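In Defense of the Table Where Things Pile Up
August 2022

My mother had a rule that a table should be cleared before anyone went to bed, and I kept it for a good long while, through two apartments and the first years in the house here in Hadport. I've given it up now, and I'd like to say a word for the other way of living, which is to let a table hold whatever the week has put on it.

I came around to this in March, when we were putting the front room back together after the painters. Everything that had been on the walls and shelves had to go somewhere, and where it went was two tables shoved end to side, the old one from Sarmiento Street and its near twin, bought secondhand at Tollo for less than the bus fare home (well, nearly). I meant to sort it all in an afternoon. It took 2 weeks, and I can't say I was sorry.

A pile like that is good company. You go by with your coffee and you see the box from some gadget, which you kept in case the thing had to go back, and you remember that it never did have to go back. You see muffins or rolls that somebody brought over, and you have one. You see the basket that has never had a proper job in its life, and whatever little odd thing has settled in the bottom of it this time. None of this would happen if it were all behind a cupboard door, where I have, by my husband's unkind tally, 700 objects I couldn't name.

I have friends who swear by the Dratero method, with its labeled bins and its one-minute rule, and their homes are lovely to visit. I always sit very straight in them.
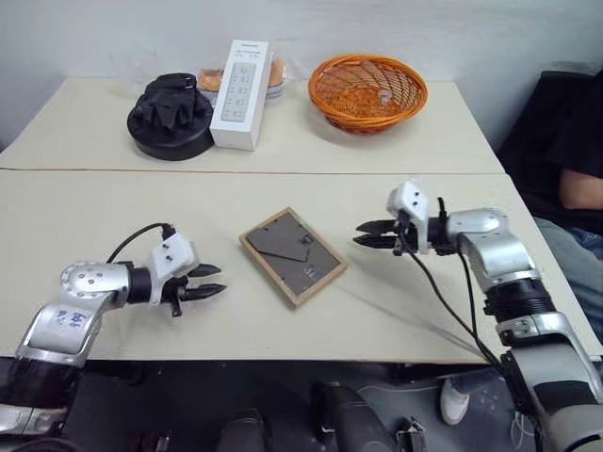
Picture frames are the slowest of all to find their way home. A lamp goes back where the plug is, and a basket will sit anywhere, but a frame wants a decision. Does it hang or does it stand? If it has one of those folding flaps on the back it can stand, and then you have to find it a shelf, and the shelf has to be dusted, and by then it's suppertime. So it lies on its face for another day with its little clips showing, and I find I like the backs of frames nearly as much as the fronts — the plain gray board, the part that was never meant for company.

I do clear the tables eventually. Guests come, or a jigsaw puzzle wants the space, and off it all goes. But I've stopped doing it at bedtime, and I sleep just as well as my mother did.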